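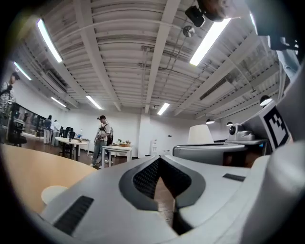
Umell Dome Pendant, black

I've been making these for a few years now, and they're still the lamp I'd pick for over a big work table! The dome is 18 inches across, and it puts the light down where your hands are — great if your ceiling is high and the tubes up there leave everything looking a bit flat. I'd hang three in a row over a long table (two is fine if yours is short). The cord comes extra long and you trim it yourself, so take your time with the height.

Takes one regular screw-in bulb, up to 100 watts. Bulb not included, sorry.

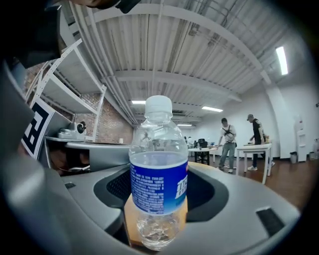 Blue-label water, with the white shelving behind.

That shelving is the Dradness unit, by the way, and I sell it too. Uprights are perforated all the way up, so you can move a shelf whenever you like.

Pendants ship from the Stustent shop, usually within the week. Cord in black or gray — pick one at checkout. Next batch of gray is due April 2020.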